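Pie Crust at Six in the Morning

Elsie Marsden has flour up to both elbows and no time to talk. Kitchen's hot already. Four dozen hand pies due at the Harkden market by nine, the second oven is sulking, and somebody left the good butter out overnight.

"Soft butter, bad crust," she says. Back in the fridge it goes. Out comes the spare.

She started baking for other people two years ago, in November, with one apple pie for a neighbor's birthday. Then came the orders. Last fall she sold 141 pies in a month, all of them out of a rental kitchen in Kikham with one sink and a door that sticks.

The crust is her grandmother's, more or less. Flour, salt, cold butter, a spoonful of vinegar. Ice water a little at a time, and stop sooner than you want to. Pieces of butter the size of peas, some bigger. Fold it over, press, fold again. Wrap it. Chill it for an hour, longer if your kitchen is warm like hers.

Then there's the laundry. Aprons, towels, more towels, the big linen cloths she rolls the dough on. Cherry juice is the worst, she says, and butter's not far behind. Cold soak first, then a hot wash, no fabric softener on anything that touches dough.

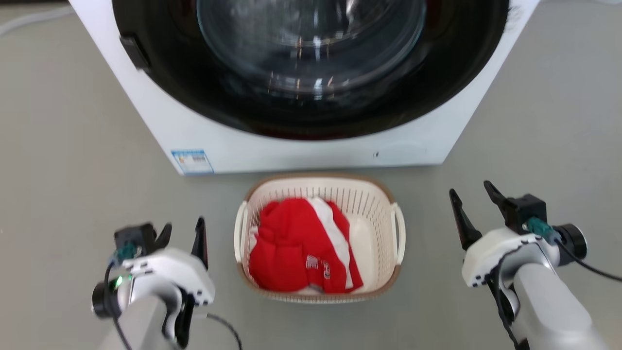
Wash day comes around fast when you bake for a living.

Fillings change with the season. Right now it's pear and ginger, plus a sweet potato one that Leanne Penrose talked her into. Leanne runs the next stall over, sells jam, has opinons. The sweet potato sold out by 10 the first week, so there you go.

What about a soggy bottom? Everyone asks. Hot baking sheet, lowest rack, and let the fruit drain in a colander before it goes anywhere near the crust. Save the juice, boil it down until it's syrupy, pour it back over. Egg wash on top, coarse sugar, three slits with a sharp knife.

Freezing works fine too. Freeze them raw on a tray, then bag them up. Bake straight from from the freezer and give them an extra 10 minutes.

First trays out at 7:15. Dark gold, a few leaking at the corners. Elsie pokes one, nods, reaches for the next batch.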